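Folding is still the chore that keeps household robots out of the house, according to Manon Caron, who runs garment handling at Kadlec. Her group has logged 3149 folding attempts since February, and she is careful about what the total means.

"An attempt is one garment, one start, one stop," she said. "A towel and a blouse count the same in the log. They are very different problems."

Towels are close to solved in her view. Blouses are not. A sheer collar panel over a print gives the vision model two surfaces at nearly the same depth, and a patterned bedspread underneath makes the garment's outline hard to find. 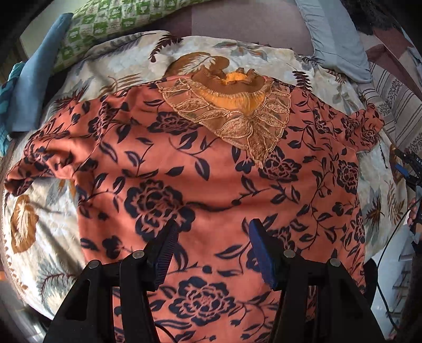
Michalis Kokkinos puts the blame on grip force. Sheer fabric and raised cord need different pressures, he said, and a controller tuned for one will drop or pucker the other.

Caron agreed in part. "Force we can measure. Deciding which layer you are holding — that is the open question."

She expects a machine that handles towels and flat sheets in two years, and mixed laundry in six. Shop-floor folding, with one garment type per shift, could come sooner.

Comments

Tyra Öberg
What is the cycle time per blouse? No mention of it.

Sutrisno Sopacua
We trialed a folder at Jeniscombe. Fine on T-shirts, useless on anything with a collar.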